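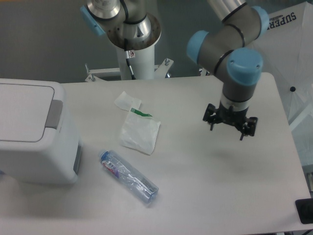 The Zevano Occasion Wrap is a lightweight evening layer designed for screenings, receptions and other events where guests move between warm rooms and cool terraces. It is cut in one piece, 131 inches around the hem, and may be worn over the shoulders or belted at the waist. The outer fabric is woven from yarn spun out of used drink containers. Caps and labels are removed before the plastic is shredded.

Fabric and lining
Outer: recycled polyester satin, matte finish
Lining: Standia brushed viscose
Weight: 353 grams
Length at center back: 55 inches

Colors
Ink, Pewter, Dark Rose. The Vieira print, introduced in December, is limited to 1000 pieces and is not restocked.

Care
Hand wash in cool water and dry flat. Do not wring. Press on the lining side with a low iron. The belt should be detached before washing.

Ordering
Orders received by noon on Friday are shipped the same day. Unworn items may be returned with all tags attached. Belts are not sold separately. Stylists wishing to borrow a wrap for a red carpet event should apply through the Zevano press office.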